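Category: Workshop notes / Soft furnishings bench

October, Friday, 2.15 pm

Bed setup, main room. Kenta Hamada asked for the bed to be back in a known state before Monday's folding work, so this entry covers the surface and what was on it.

Base is the Trurnov unit with the grey upholstered headboard. Cream-white sheet on top. I have given up trying to get it flat by hand. The wrinkles run through the middle of the bed and a cloth laid over them picks up the same lines, so fold edges are hard to judge. Blue cloth dropped, not placed, as per the sheet Kimie Nakajima wrote up. 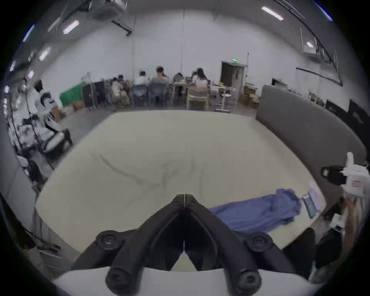
Blue cloth at right of bed, phone and clear bottle beyond it.

Phone and bottle are not on the item list. Personal things go on the shelf before a start is logged – same rule as for the tables.

Cloth notes. The light-blue Valo cloth, stock no. 1912, holds a crumple well and doesn't spring open when released. The Tanabe one is stiffer and I would keep it for the flat-fold set. Colour contrast against the cream is good under the ceiling lights, so no need to change the sheet for a darker one.

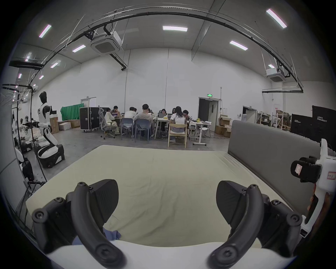 Small light-blue cloth, crumpled, on the pale mattress surface.

Surface is slightly wrinkled in this view too. Acceptable for crumpled starts. For the flat-fold set I want it pulled tighter and tucked at the headboard end.

To do:
– steam the spare sheet, 2 passes, and compare
– tape marks on the bed rail for cloth position
– ask Kenta whether the Astex cover is still wanted
– label the Valo cloths by size, they are all in one bag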